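Why Did the Robot Stop? The Day Flerudik Got Stuck

I work with a robot called Flerudik, and its job is tidying up building bricks. Sounds easy, right? You could do it with your eyes half shut! But Flerudik had a really bad morning, and I want to tell you about it.

What Flerudik is supposed to do

The robot looks for a brick, closes its yellow fingers on it, lifts it up and drops it into a bin. Green ones go in the orange bin and black ones go in the teal bin. We gave it 400 bricks to sort over a few days, and it was doing fine until brick number 113. Then it just stopped, with its fingers squeezed shut on nothing at all.

What went wrong

A robot doesn't feel a brick the way you do. Flerudik has a little sensor that says "I'm holding something" when the fingers push back. That sensor had come loose (a tiny plug, smaller than your pinky nail). So the robot kept thinking it had missed, and it squeezed harder and harder - until its safety rule kicked in and switched the motors off.

I was glad it did. A robot that can't tell how hard it's squeezing could crack a brick, or pinch a finger! 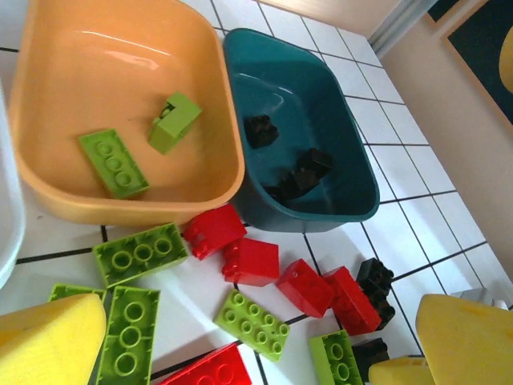

How we fixed it

First I pressed the big stop button, even though the robot was already still. You always do that before your hands go anywhere near it. Then I pushed the plug back in and taped it down, and we ran a slow test with 3 bricks.

Now there's a new check every morning: Flerudik squeezes a soft sponge before it starts. If the sensor says nothing, no sorting that day until a grown-up has looked at the plug.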